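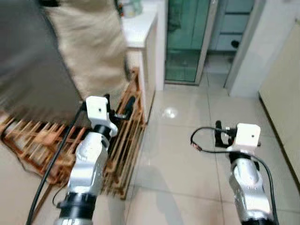

Jarrah Rewi, Club Adviser, Dodby Robotics Club

DODBY, 9 April 2018. The students of the Dodby Robotics Club have been busy since February with a two-armed robot and a slatted wooden rack, and they would dearly love to tell the neighbors all about it! Their Brilska project asks a robot to work among ordinary household furniture, on the kind of shiny tile floor many of us have at home, and the club will take it to the Gestell student competition this spring. 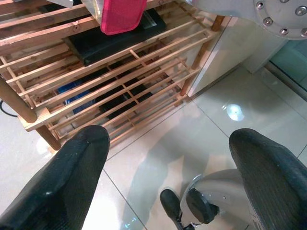

By Gøran Sjögren, student press team

Much of the students' time goes into the grippers, with their two dark, textured fingers, and into bringing them close to the slats without bumping the rack (harder than it sounds, as any of our drivers will tell you over a snack).

The club is very grateful to Zakharchenko, the machine shop down the road, for a gift of $2,000 toward parts and travel. Another $435 came from the bake sale, and we thank every family who baked. New members are always welcome, and no experience is needed.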